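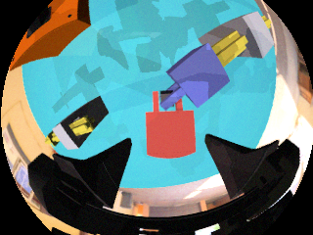
Students who took the module in its previous run asked why the controller is not simply given the object poses, when the simulator already knows them. One of them put it this way: the numbers are sitting in memory, so estimating them from pixels looks like extra work for a worse answer. These notes start from that objection.

Unit 6: From wrist view to grasp command
Course software: Matar (simulator), Brulel (controller and logging)

6.1 Why the pose is estimated

The simulator state is available to you during debugging and for scoring. It is not available to the policy. The bench in the Arkingate lab has no such state, and a controller that reads ground truth in Matar cannot be moved there without rewriting its input side. All submitted controllers take two inputs only: the wrist image and the joint readings. Brulel refuses to load a controller that opens the state channel.

6.2 The wrist view

The wrist camera is modeled with a wide-angle lens. The valid pixels form a disk, and the corners of the array are solid black. Mask them before computing any image statistics. A mean taken over the full array is biased dark, and a normalization step built on it will shift every color threshold that follows.

Straight edges away from the center are imaged as curves. The edges of the turquoise tabletop show this well. Do not fit straight lines to raw pixels near the rim. Either undistort first or project your model through the lens and compare in image space. The second option is slower but keeps the noise model simple, and it is the one used in the reference solution.

The gripper stays at the bottom of the view. Its fingers are fixed in camera coordinates for a given opening, so a static mask per opening value is enough. The masks are in the course archive under Prellach, indexed by opening in steps of 2 mm.

6.3 Segmentation

Color separates the red and blue-violet pieces from the table without difficulty. Three cases need more care.

Table patches. The darker teal areas are flat and hard-edged. An edge detector run on intensity alone will report them as object boundaries. Use hue first, intensity second.

Shading within one piece. The blue-violet piece has a darker face and a lighter one, with a sharp boundary between them. Region growing with a tight threshold returns two objects. Merge neighboring regions of similar hue before assigning labels.

Overlap. The prongs of the blue-violet piece cross in front of the right prong of the red one. The visible outline of the red piece is therefore incomplete, and the centroid of its mask is not the centroid of its body. Fit the body alone, where both sides are exposed, and treat the prongs as optional evidence.

6.4 Pre-grasp alignment

Let e be the offset between the body center of the target and the midpoint of the fingertips, both expressed in the wrist frame. The approach phase drives e to zero in the plane of the table while height is held constant. Descent is allowed only when e has stayed under tolerance for 20 consecutive control steps.

In the view at the head of these notes the red piece lies centered between the fingers and slightly above them in image terms, touching neither. A small e at one step does not satisfy the descent condition – the counter must run its full length. Most failed submissions tested a single step.

Clearance is checked separately. With an overlapping neighbor, sweep the finger volumes along the planned descent and test them against every fitted piece, including the ones you do not intend to move.

6.5 Logging

Brulel writes one record per control step at 30 Hz. Each record holds the masked image, the fitted poses, e, and the phase label. Keep the raw image as well. The reference run is 322 steps long and can be replayed offline with the fit disabled, which makes it a convenient test of segmentation changes.

Exercises

1. Compute the mean image intensity with and without the disk mask. Report the effect on your hue thresholds.

2. Fit the red body using its full mask, then using the body region only. Plot both centers against ground truth over the reference run.

3. Replace the consecutive-step condition with a low-pass filter on e. State the time constant that gives the same delay – and show a case where the two conditions disagree.

Submit code and plots together. Ground truth may appear in plots but not in the controller's import list.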